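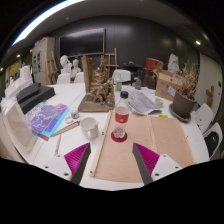 Ketsara Wattanapong objected early on that a table is never "cluttered" to the person working at it, and her remark changed the way we coded everything that follows. We had begun with a category called clutter. By the second Tuesday of coding it was gone, and the study is much better for it!

Figure 3. A shared worktable with a peach-beige sheet laid out, a sculptural model on a flat base, and drinking vessels among papers.

4.2 What stays on the table

Our interest in this section is in co-resident objects: things that share a making surface without being part of the making. Across the Biken and Phromma sites we logged 3,740 objects, of which 3,367 could be assigned to one of our four classes (material, tool, reference, refreshment). The remainder turned out to be wonderfully stubborn, and we come back to them in 4.4.

Refreshment was the class that surprised us most. We had expected mugs and bottles to be pushed to the margins once a large sheet of material was spread out, and at many tables they were. Figure 3 shows a looser arrangement. A clear bottle on a round red coaster stands near the corner of the sheet, with a white mug to its left, while a newspaper lies to the bottle's right. The coaster is a lovely detail for our purposes – it gives a drink its own small territory on a surface where very little else has a fixed place. We coded coasters, trays and saucers together as "place holders", and they deserve a paper of their own.

Models raise a different question. The brown model in Figure 3, with its rough and knotted forms, stands at the centre of the table. Thongchai Chuensuk, who coded the Phromma set independently, classed centrally placed models as reference; Wattanapong classed them as material. Both readings are defensible, and we kept the disagreement in the data. A model can be something one looks at while cutting cloth on Monday's plan and something one adds to an hour later, and the coding scheme should be able to hold both.

Paper was the largest source of uncertainty. Printed sheets, sticky notes and newspaper look alike in a log but behave very differently: a note may carry a measurement, newspaper may be protecting the tabletop or waiting to be read. We therefore recorded format first and left function blank unless a maker had told us what the paper was for. Pencils were coded as tools throughout, whichever papers they lay beside.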